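Course handout, unit 4: handling soft goods with a parallel gripper

The rules below follow the Skillmont practice sheet, which the lab course has used since July. They apply to hand-held and arm-mounted grippers alike. Garments are treated as unrated loads: no fixed grasp point may be assumed.

4.1 Approach. Bring the fingers in with the jaws open, and keep them open until both pads are placed. A ribbed hem is a suitable first target.

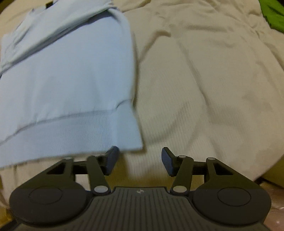

Handout 4, p. 16

4.2 Contact. One pad over the fabric does not count as a grasp. Log it as "approach" until the jaws close on cloth. Creases in the cloth underneath are to be left as found - smoothing them between trials makes the set useless for comparison.

4.3 Heaps. Where a garment is bunched, record the state as "heap" and do not guess at front or back. A ribbed edge may be a collar or a cuff; write "rib" if in doubt.

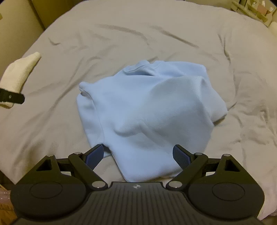
4.4 Limits. Closing time is set at 350 ms. After 10 failed closures, stop, open the jaws fully and inspect the pads. Trials without a start label are void.

Related items
Grellholm notes on pad wear
Antoniadis method for edge finding
Zarkside checklist, hand-held tools

Comments
Is 4.2 meant to cover bedding as well?
The limit was 15 closures in the old sheet. Which one is marked?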